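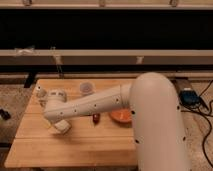
Care of Wooden Tables and Tableware: Frequently Asked Questions

Grevmont Residential Services
Page last reviewed: November 17, 2025

This page answers the questions most often put to the Household Office by residents of Caren House and Pinto House. It applies to the plank-topped tables supplied with furnished rooms and shared kitchens, and to the cups and bowls lent with them. Residents who have brought their own furniture may follow the same advice if they wish.

Cleaning

How should the table be cleaned from day to day?
Wipe it with a soft cloth that has been wrung out well in warm water. Work along the planks, following the seams, and dry the surface with a second cloth. A little washing-up liquid may be used on greasy marks.

Crumbs have collected between the planks. How can they be removed?
A dry, soft brush is suitable. Please do not use knives, skewers or other metal tools, which may widen the seam. Vacuum cleaners may be used with the brush fitting only.

May I use a spray polish?
No. Silicone polishes leave a film that prevents the table from being oiled properly later. The only product approved for these tables is Skindwood, which is applied by our own staff.

How often are the tables oiled?
Once a year, in June. Notice is given 7 days beforehand, and the table must be cleared completely. It should not be used until the morning after treatment.

Marks and damage

A cup has left a pale ring. Is this permanent?
Usually not. Pale rings are caused by moisture in the finish and may fade within a few days if the table is left dry. Dark rings have gone deeper into the wood and should be reported.

Are coasters and mats required?
They are required under anything hot and are strongly advised under cold drinks. Small, heavy or glazed items should be lifted when they are moved – dragging is the commonest cause of scratches on pale wood.

Food colouring, beetroot or curry has been spilt. What should I do?
Blot the spill at once with kitchen paper and wipe with cool water. Do not use bleach. If a stain remains the following day, report it to the Household Office.

Will I be charged for marks?
Light wear is expected and is not charged for. Burns, deep cuts and ink are assessed individually by Divya Sundaram, Inventory Officer, who will write to the resident before any charge is made.

Cups and bowls

Can the translucent cups go in the dishwasher?
They may be washed on the upper rack at a low temperature. Over time the cups may become cloudy. A cloudy cup is safe to use, but it can be exchanged on request.

Can the shallow bowls be used in the microwave?
Only if the base is marked as suitable. Unmarked bowls should be kept for fruit, salad and other cold food.

Where should cups and bowls be kept when not in use?
Shared tables should be left clear overnight. During the day, items may stand on the table, but please keep them away from the edges, particularly at the corners.

What should I do if something is broken?
Wrap the pieces in newspaper and hand them in at reception. Replacements are issued from the store under the item number, for example 1,611 for a cup and 1,882 for a bowl. Each resident may have 2 replacements a year without charge.

Moving and reporting

May I move the table to another part of the room?
Yes, provided that it is lifted by two people and does not block a door or heater. Tables may not be taken from one room to another without written permission from Krishnamoorthy Menon, House Manager.

How do I report a fault?
Complete a repair slip at reception, giving the room number and the nature of the damage. Slips are collected each morning. Loose planks and unsteady legs are treated as urgent.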